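Election Night and the Audience at Home
Handout for Week 9: When the Campaign Becomes a Show

Welcome back! Last week we got through the history of the televised debate in one sitting, and I know it was a lot. This week is my favorite of the whole course. We're looking at election night itself: how results are reported, why the map fills in the way it does, and why so many people who care nothing for politics the rest of the year will stay up past midnight watching a county count its ballots.

Bring this handout to section. There's space in the margins if you print it, and you'll want that space for the Kiltetti exercise at the end.

1. Why results come in pieces

Votes are cast in one day (or over several weeks, if you include early and mail voting), but they're counted locally, by offices of very different sizes. A small rural office with one polling place can be finished before a city office has opened its second box. So the running total you see on screen at nine in the evening is a real count of real ballots, and it can still be a terrible guide to the final result.

Three things drive the order:

Poll closing times. Places that close early report early. In a country or state with more than one time zone, this alone can shape the first hour of coverage.

Type of ballot. Some offices process mail ballots ahead of time and release them in one big batch the moment the polls close. Others can't open an envelope until the day itself. If the two parties' voters prefer different ways of voting, and they often do, the early total will lean one way and then slide back.

Size of the office. More ballots, more hours. It really is that plain!

Write down the term "reporting order effect." You'll need it. It means a change in the lead that comes from the order of counting and from nothing else. No voter changed their mind at 10:40 p.m. The votes were already in the building.

2. Calling a race

A call is a projection. It's made by a news organization's decision desk, and it has no legal force at all. The official result comes later, after the canvass, when local officials check and certify their totals. I love this distinction because almost everyone skips over it, including people who've watched election coverage for decades.

Decision desks look at what's still uncounted and ask whether the trailing candidate could catch up with it. If the answer is no, they call. When a state is called the second its polls close, the desk is leaning on surveys and past results, and the race wasn't expected to be close to begin with.
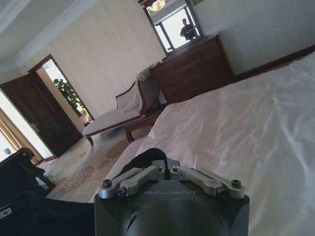
Fig. 1. Gripper with GALBOT lettering, bed with white sheet behind.

"Too early to call" and "too close to call" sound alike and mean different things. Too early means there isn't enough information yet. Too close means there's plenty of information and the margin is still tiny. Listen for an anchor mixing these up. I promise you'll hear it at least once, and I promise you'll be the only person in the room who's thrilled about it.

3. The night as entertainment

Now for the fun part. Think about what a network has to work with on election night: long stretches with no news, a fixed set of characters, and an ending that can't be scheduled. That's a hard evening to fill! Producers borrow from everything — sports, weather, game shows, telethons.

From sports we get the countdown clock, the scoreboard along the bottom, and the panel of former players. From weather we get the big map and the person standing in front of it, sweeping an arm across the counties. The touch screen wall took over from printed boards and colored panels, but the gesture is older than the screen.

Comedy runs alongside all of this. Late night shows go live, parody songs get finished in an afternoon, and jokes about a candidate's stiff wave travel faster than the results do. Some scholars see this as a distraction. Others find that people who arrive for the jokes pick up a fair amount of information along the way. We'll read one piece from each camp, and I'd like you to come in ready to defend the one you disagree with.

A question to chew on before section: does a joke about a candidate work differently at 7 p.m., when the outcome is open, than at 1 a.m., when it's settled? Find one example of each and bring them in.

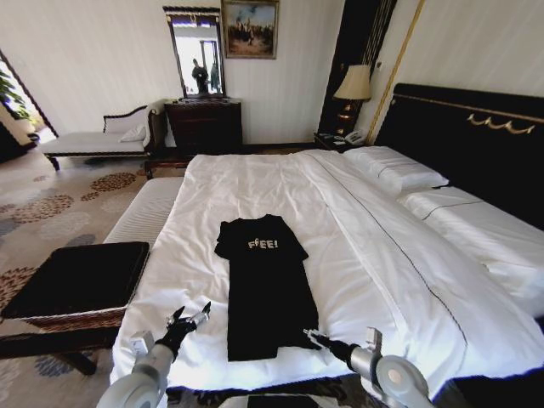

Fatigue belongs in this discussion too. By the last week of a long campaign, viewers say they're tired of the ads, tired of the mailers, and tired of the phone calls. Then the ratings for election night come in strong anyway. How do we square that? One idea is that people are tired of persuasion and still hungry for an ending. A campaign is months of being asked for something, and on election night the asking stops. You can sit on the couch and watch.

A second idea is that the fatigue is partly a way of talking. Saying "I'm so over this" lets you join the conversation without picking a side, and that's useful at work or at a family dinner. I lean toward the first idea — but I've had students argue me halfway to the second, and I'd be happy to go the rest of the way.

4. Working with a small count

The Kiltetti exercise uses a made-for-class town election with two candidates, Flilberg and Brorora. The town cast 372 ballots across three precincts. The first precinct reports 100 ballots, the second reports 110, and you'll work out for yourselves how many are left for the third.

Work in pairs. One of you is the decision desk and the other is the anchor. The desk gets the precinct slips one at a time and has to say "called," "too early," or "too close" after each. The anchor has to keep talking between slips. Two full minutes, no dead air! It's much harder than it looks, and you'll come away with new respect for anyone who does it for six hours.

Steps:

1. Before any slips come in, write down what the desk would need to see in order to call the race.

2. Open the first slip. Work out the margin and the number of ballots still out. Could the trailing candidate still win?

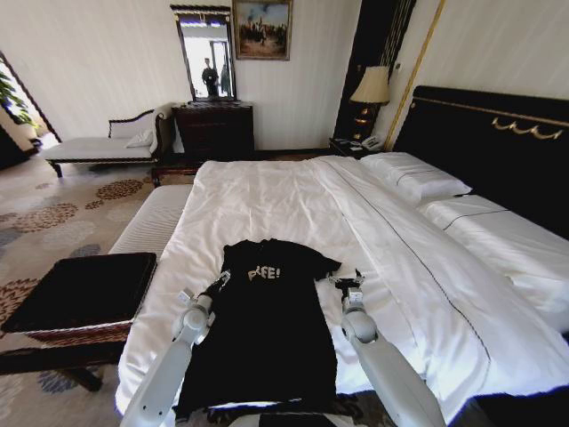 3. Open the second slip and repeat. Anchors, explain any change in the lead without suggesting that voters changed their minds.

4. Open the last slip. Compare the final margin with what you wrote in step 1.

5. Swap roles and run it again with the precincts in reverse order. Same ballots, same winner, very different evening.

Hand in one page per pair, due in section on Wed 13 March. Give me the two margin tables and a paragraph on which reporting order made the better television. Late pages go in the box outside my office.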